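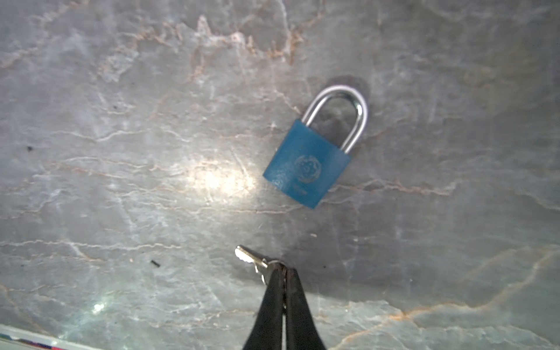

Opening slide: gray marble, rust-colored veins.

Notes for the pricing talk, 30th August. Thank Marisol for the introduction, whatever she says in it.

Start with the Jultine menu. It had 146 items and one cook. Pause for the laugh — if none comes, keep moving. 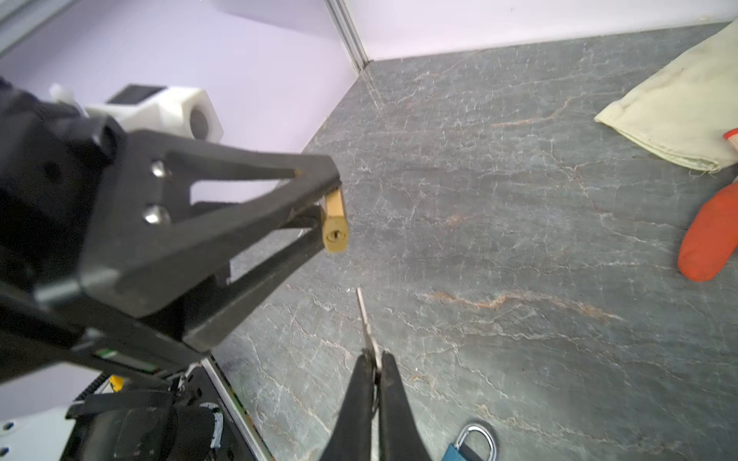

Next, what we cut. Rochelle wanted 32 dishes, the owner wanted all of them, and the soup stayed because of his mother.

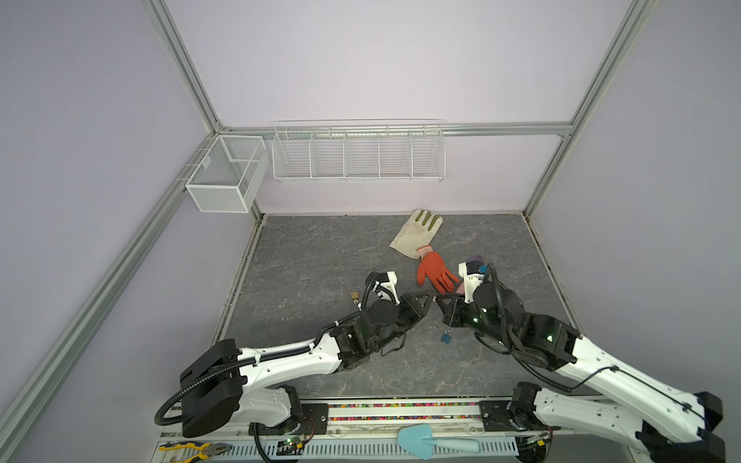
A short menu needs sections people can find. Ours had "Lighter Fare," which included the meatloaf. Point to the long wire shelf on the back wall: five compartments, and you'd know where to look. Then ask who has ever ordered from page 3 of anything. Wait for hands. Go to the lunch receipts.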